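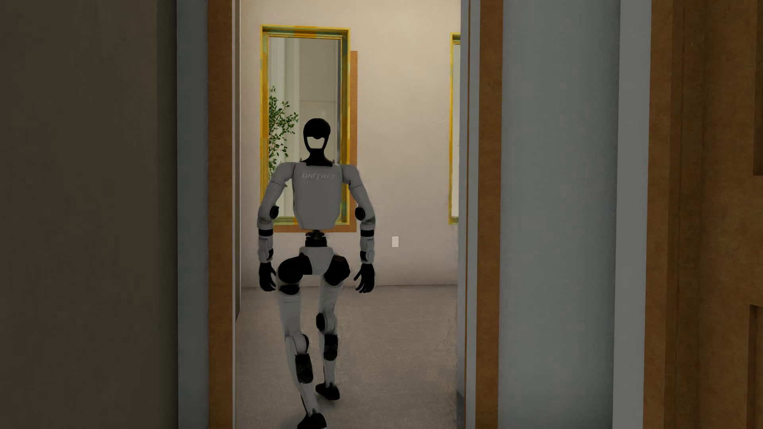

**Sep 5, 2021**

Bread oven, day three of pretending to be a thermometer problem. Top shelf read 90 over target, bottom shelf read 73 under. Prasetyo says the average is nearly fine. I have asked him to eat the average.

Swapped the door gasket for the Bredard one. It fits if you lean on it. Top shelf dropped a bit, bottom shelf didn't care.

Ran batch 1157 on the Tumo flour, same starter, same fold times. Crumb tight near the base, big cave under the crust. Isabelle called it "a loaf with an attic." Kept a slice in the freezer, labeled properly this time (see December, the unlabeled gray bag, still unexplained).

Hydration: up to 89 percent before it stops being dough and becomes a spill. Cleaned up the spill.

To do:
- move the baking stone down a slot
- second probe, borrow from Sugeng, return it
- find out who wrote "more salt??" on the starter lid
- rerun 1157 with the fan off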